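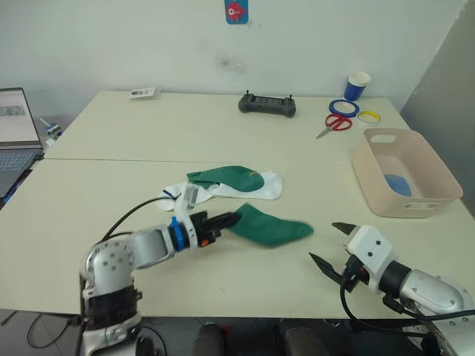 Getting white tabletops properly clean

Search tips... Go

I love a white table! It makes a small room feel twice the size, it goes with every chair you'll ever drag home, and when it's clean it looks wonderful. The trouble is keeping it that way, so here are the methods I come back to again and again.

Everyday marks
Warm water, one drop of washing-up liquid, a well-wrung cloth. Wipe, then go over it with plain water and dry it with a tea towel. The drying is what gets rid of those cloudy streaks - I skipped it for years and blamed the soap.

Tea rings and felt tip
Bicarbonate of soda mixed to a soft paste! Leave it on for 6 minutes, rub gently in circles and rinse well. Try a hidden corner first if your top is painted or glossy.

We use cookies to remember your preferences. Accept / Manage

Crumbs in the join
If you push two tables together for a big dinner, the gap fills up in no time. An old toothbrush run along it (dry, before any water goes near) lifts the lot. Pull the tables apart every month or so and wipe both edges while you're there.

Smudges on the wall behind
A barely damp sponge and a very light hand. Matt paint goes shiny if you scrub, so dab and let it dry before having another go.

Next up: wobbly legs, and my favourite way of fixing them with a slice of cork.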